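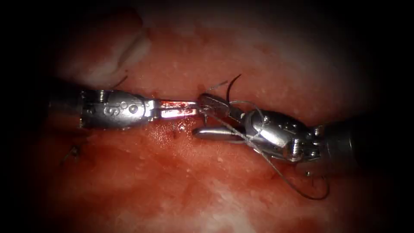

3.2 Closing the seam

Interrupted stitches throughout. Needle enters square to the edge, comes out the far side, thread drawn through until the edges just touch. No tighter. Early closures in August were pulled too hard and the edge puckered, so those were dropped from the count. 100 stitches planned, 80 kept.

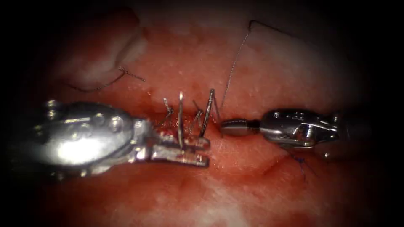 Bite depth was left to the operator. Spacing too, within reason. Tissue kept moist the whole session; a dry edge tears under the thread and then the whole row has to be redone, which happend twice with the Cana set. Thread from Triten, one lot only.

Slack was the main nuisance. A long loop catches on the stitch already placed and frays it. Short pulls, then, and the needle parked clear of the row between passes. 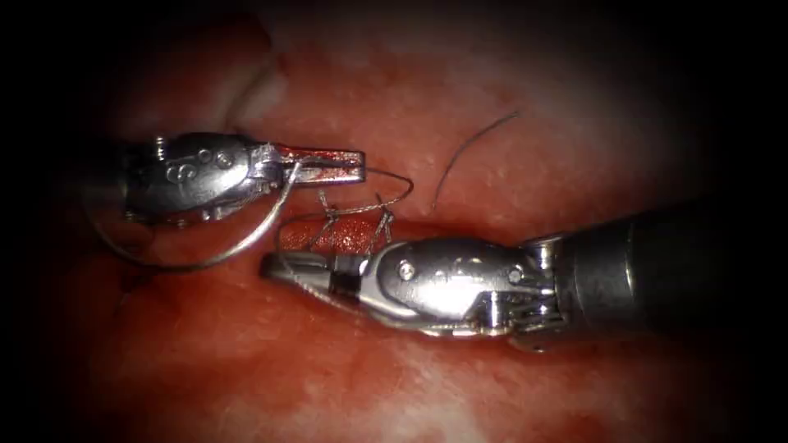
Knots: three throws, alternating. Tails cut short but not flush, as flush tails slipped in 13 of the first 30 knots. Scoring done afterward by E. Pitkänen from stills, blind to order. Gap, pucker, tail length. Nothing else scored. Blood on the surface was not counted as a fault, altough it did make some tails hard to read (see Fig. 4, two knots on a reddened seam, tails splayed).

Figure 4. Closed seam with two knots, short cut tails. 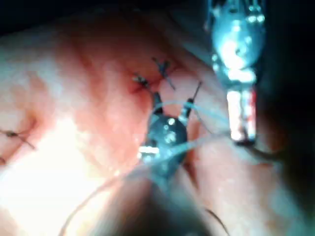
3.3 Pull test

Each closure pulled across the seam until first visible gap. Load at gap recorded, then the row discarded. Results in 4.1.

Related items
Maillard: edge handling in moist tissue
Nedeo thread notes, part 2
Pitkänen: knot tails and slip

Contact the authors | Copyright 2018 | Back to top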